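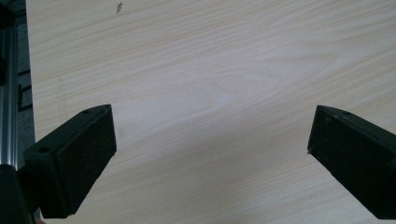
Monthly Safety Check, Shared Work Room and Kitchen Corner

Building: Gavcombe, second floor
Date of check: 12/26/22
Checked by: Anum Afridi
Copy to: Hammad Gilani

Mark OK, FIX or N/A. Please write the comment also when the item is OK.

1. Exit door opens fully from inside: OK
Comment: Door is little heavy but it opens with one hand. The sign over it has light.

2. Path to the exit is free: FIX
Comment: Two boxes of printer paper were standing near the door. I moved them to the store room. Please do not put them back.

3. Fire extinguisher, pin and seal: OK
Comment: Needle is in the green part. The next yearly service is in June.

4. Electric cords and power strips: FIX
Comment: The heater was connected to a power strip. It must go directly in the wall outlet. I told Rafia Sial and she changed it the same day.

5. Table tops, surface and edges: OK
Comment: Light wood pattern, as before. There is a small dark mark on one top. Wipe it, and if it stays, write it here next month.

6. Table legs and screws: OK
Comment: I pushed each table from the side. The one at the window moves a little, I tightened it.

7. Hot water kettle: FIX
Comment: The lid does not close well and steam comes to the hand. Noreen Gondal will ask Anirard for a new one. Until then please fill it only to half.

8. First aid box: FIX
Comment: Burn gel is finished. Plasters we have 20, enough.

9. Floor, wet places and loose mats: OK
Comment: The mat by the sink has new tape under it.

10. Window locks: N/A
Comment: These belong to the building owner.

Open items go to Hammad before Friday.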